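**The Board**

Natalina Piras had been told the board would fix the room. Giorgia Sanna told her, and Giorgia had it from the man at Ocampo, who had sold it to her.

"It warms the place up," Giorgia said.

"It's beige."

"It's a warm beige."

Natalina walked along it. It was big, she would give it that, and smooth, with a thin dark edge. It leaned against the wall the way things lean when the people who carried them in have gone to lunch. She had rented rooms in Brarevcombe long enough to know that lunch could last until June.

"And what did we pay for it?"

"Two hundred ninety-five."

"For a board."

"With delivery."

Natalina looked up at the ceiling, at those long gray slats she had never liked and had never been offered a discount for. The agent from Sernitz had called them a feature. He had called the gray part of the wall a feature too, and when she asked him what it was a feature of, he had checked his phone.

"When does it go up?" she said.

"It might not go up. He said some people leave them leaning."

"Which people?"

Giorgia thought about it. "He didn't say."

They stood there a while. The left side caught the light, and Natalina had to admit that it looked a little like late afternoon over there, if you squinted and had already paid. The lower right corner looked like cardboard.

"My mother had a wall this color," she said. "She painted over it."

"Give it a month."

"I gave the rug a month."

Giorgia didn't bring up the rug. She pushed at the board with two fingers, testing, and it stayed where it was. She seemed to take this as a point in its favor. 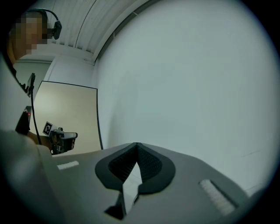
## A Month Later

It was still leaning. Giorgia said she had stopped noticing it, and that was how you knew a thing belonged in a room. Natalina said she had stopped noticing her bad knee too. She kept the receipt in the drawer with the one for the rug.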